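기념메달·주화 보관실 점검표 (의견 포함)

점검일: 2020-03-10
점검자: Miloslav Danko
입회: Florian Eder
대상: Dimside 수장고, 메달·훈장·주화 보관 구역
직전 점검: 1월

표기: 양호 / 주의 / 조치 필요 / 해당 없음

1. 출입 및 열쇠

1-1 출입문 잠금장치 작동 — 양호
1-2 출입 기록부 기재 상태 — 주의
의견: 퇴실 시각이 비어 있는 줄이 있음. 입실 시각만 적고 나간 것으로 보임. 기록부 앞장에 기재 요령을 다시 붙여 둘 것.
1-3 진열장 열쇠와 서랍장 열쇠 분리 보관 — 양호
1-4 예비 열쇠 봉투 봉인 — 양호
의견: 봉인 서명은 Eder. 다음 점검 때까지 뜯지 않음.

2. 서랍장과 트레이

2-1 서랍 걸림, 레일 이탈 — 조치 필요
의견: 8번 서랍이 끝까지 닫히지 않음. 왼쪽 레일 나사가 빠져나와 있음. 안에 있던 은메달은 임시로 위 칸에 옮겼고 목록에 위치 변경을 적어 둠. 레일을 교체하기 전에는 원위치 금지.
2-2 트레이 안감 상태 — 주의
의견: 오래된 펠트 안감이 아직 남아 있는 트레이가 있음. 염색 펠트는 은을 검게 만든다고 1월 점검표에도 적었음. Paulík 트레이로 바꾸는 중이나 대형 메달용은 아직 입고되지 않음.
2-3 메달끼리 닿는 곳 — 양호
2-4 PVC 재질 홀더 사용 여부 — 조치 필요
의견: 기증품 중 구형 비닐 홀더에 든 청동 메달 2점 확인. 한 점은 가장자리에 녹색 점이 있음. 손으로 문지르지 말고 격리함에 넣을 것. 다른 한 점은 육안으로는 이상 없음. 홀더는 둘 다 교체.
2-5 원래 케이스에 든 메달 — 양호
의견: 케이스 안쪽의 제작사 인쇄가 있는 천은 떼지 않음. 메달만 중성지로 싸서 다시 넣음.

3. 온습도

3-1 온습도계 작동 — 양호
3-2 기록지 교체 — 양호
3-3 제습기 물통 — 주의
의견: Fluvis 제습기 물통이 거의 찬 상태였음. 비우고 다시 꽂음. 배수관 연결을 검토하자는 의견은 1월에도 나왔으나 결정된 것이 없음.
3-4 실리카겔 색 변화 — 조치 필요
의견: 창 쪽 진열장 분량은 전부 교체. 500 g 포장을 쓰고 있는데 뜯은 뒤 밀봉하지 않은 봉지가 선반에 있었음. 폐기함.
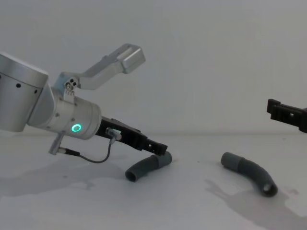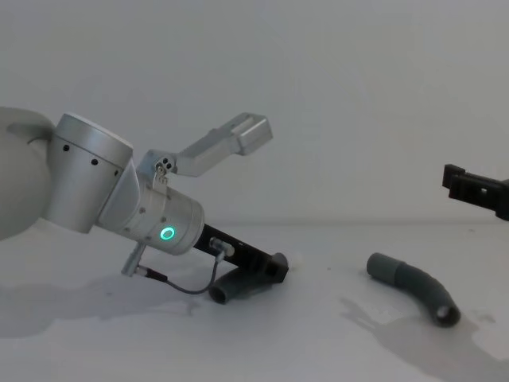
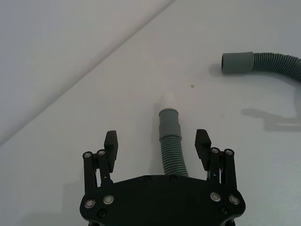

흰 면 위에 놓인 회색 계열의 관과 검은색 그리퍼.

4. 조명

4-1 진열장 내부 조명 발열 — 양호
4-2 리본 달린 훈장의 빛 노출 — 주의
의견: 주황색 리본 한 점이 접힌 안쪽과 바깥쪽의 색이 다름. 언제부터 그런지는 이전 사진이 없어 알 수 없음. 진열에서 빼고 어두운 서랍에 보관. 대체품은 Eder가 고름.
4-3 비상등 — 양호

5. 취급 도구

5-1 장갑 — 양호
의견: 니트릴 장갑만 비치. 면장갑은 미끄럽다는 의견이 많아 치웠음. 상자는 작은 치수가 먼저 떨어지니 주문할 때 참고.
5-2 저울 영점 — 양호
5-3 캘리퍼스 — 주의
의견: 금속 턱이 그대로 노출되어 있음. 메달 테두리에 흠이 날 수 있으므로 플라스틱제로 바꿀 때까지 지름 측정은 보류.
5-4 확대경 렌즈 — 양호
5-5 작업대 완충 매트 — 양호
의견: 매트 밖에서 주화를 세워 보는 일이 없도록 할 것. 가장자리 명문을 읽을 때도 매트 위에서 돌려 봄.
5-6 세척제 — 조치 필요
의견: 은 세척액 한 병이 도구함에 있었음. 보관 구역에는 반입하지 않기로 되어 있음. 사무실로 옮김. 담당자 승인 없이 메달을 닦지 않음.

6. 목록 대조

6-1 무작위 대조 — 주의
의견: 목록 101번 메달의 앞면 설명과 실물이 맞지 않음. 목록에는 흉상이 왼쪽을 본다고 되어 있으나 실물은 오른쪽. 무게와 지름은 카드의 기존 수치를 그대로 두고, 설명만 고치기 전에 같은 도안의 다른 판이 있는지 Dornar 도록에서 확인할 것.
6-2 제작자 약호 기재 — 주의
의견: 목 아래 약호를 읽지 못한 것은 "불명"으로 적고 추측한 이름은 적지 않음. 연필로 물음표만 찍어 둔 카드가 여러 장 있음.
6-3 꼬리표 끈 — 양호
6-4 대여 중인 품목 표시 — 양호
의견: 빈자리마다 대여 카드가 들어 있음. 반납 예정일이 지난 것은 없음.

7. 소방 및 통로

7-1 소화기 압력 — 양호
7-2 통로 적치물 — 조치 필요
의견: 경매 도록 상자가 서랍장 앞을 막고 있었음. 점검 중에 복도로 옮겼으나 복도도 둘 곳이 아님. 서고로 보낼 것.
7-3 연기 감지기 표시등 — 양호
7-4 누수 흔적 — 해당 없음
의견: 이 구역 천장에는 배관이 지나가지 않음.

조치 사항

8번 서랍 레일 교체: Danko
구형 비닐 홀더 교체, 격리함 관찰: Eder
캘리퍼스 주문: Danko
101번 카드 설명 확인: Eder
도록 상자 이동: Danko

점검자 서명: Miloslav Danko
입회자 서명: Florian Eder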